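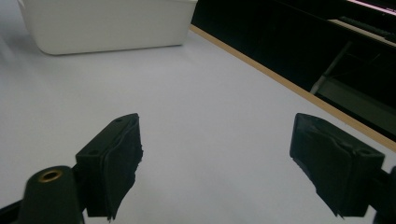

Open day at Hájek, 12/08/2026. Quick notes before I forget everything, typed on the train so excuse the mess.

Got there early, badge from Jozefína Vrabec at the front desk, then straight up to the sorting room. Smaller than I expected. White tables with a wood edge, white plastic bins, gray carpet. No labels on anything yet – those come later, downstairs.

The whole visit was about how they handle phone accessories that come back from shops. Cases mostly. 298 in the last batch, from a chain called Etia, and every one gets looked at, wiped and put in a bin before it goes on to Fumemitz for repacking.

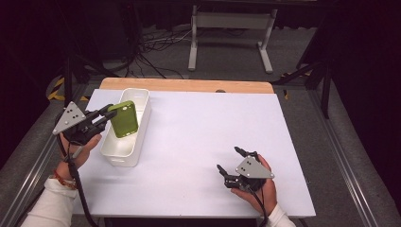
Cases go in upright, back facing out, so the color is easy to read from the side. Lime green apparently sells badly and comes back a lot. Jozefína likes the long narrow bins best, the ones with the cutout handle, becuase they slide onto the shelf end first. I asked about scratches. Anything deeper than a hairline gets pulled, no discussion.

Coffee after, five minutes, not great. Then the stockroom – racks to the ceiling, very tidy, cold. Jaden from the shipping side took questions but I had to leave at nine to make my connection. Missed teh label printer demo, which I did want to see.

Parking is behind the building, go in by the side gate.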